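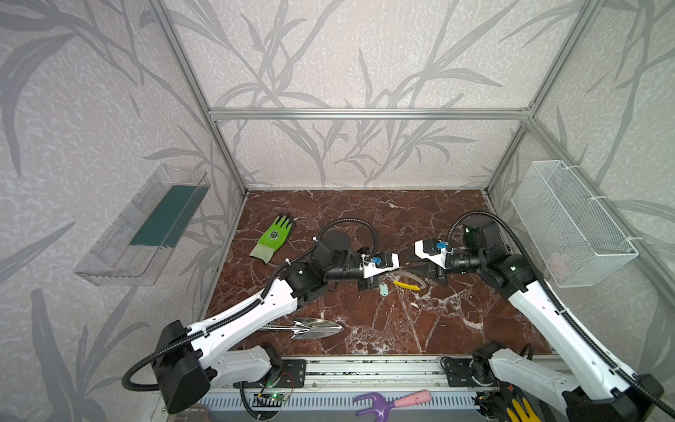

Service charge on a "freehold" house: is this normal?

Posted by Simin Nouri, Apr 27, 2024

We've had an offer accepted on a three-bed semi on the Rudd estate. The listing says freehold, no chain, "low-maintenance communal grounds". The agent never mentioned a charge. Now the seller's forms have come back and there's a yearly payment of £600 to a management company called Cludimetti for the grass and the play area. The agent says everyone pays it and it hardly ever goes up. I find that hard to believe. Can they charge what they like? And why does a freehold have a charge at all?

Benedek Szabó

Perfectly normal, all the new estates have them. Wouldn't lose sleep over it. Ours is less than the broadband.

Golshifteh Amini

Common, yes. I'd still lose a bit of sleep. "Hardly ever goes up" is worth nothing unless it's written down, and the agent is paid by the seller.

Ask your solicitor for the last three years of accounts and next year's budget. Then find the clause in the transfer that says how the charge is worked out. Some have a cap, plenty don't. Ours was £46 a month when we moved in and £72 a month four years later, for the same strip of grass, cut less often. We also got a one-off bill of £1,273 for resurfacing a road we had all assumed was the council's.

Check too whether you need a certificate from the company before you can sell. They charge for that as well, and they don't hurry.
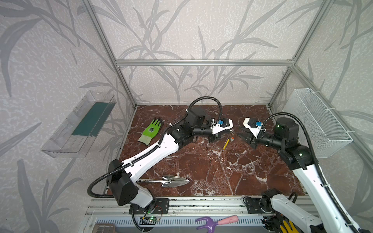
Reddish-brown marble pattern against leaf-print wallpaper

Rostam Safavi

Agree with Golshifteh, mostly. Ask whether the council has adopted the roads, and get the answer from the council. Our agent told us "it's in hand" and it was still in hand when we sold up in November. Your lender may want to see the charge wording too, so I wouldn't leave it until the week of exchange.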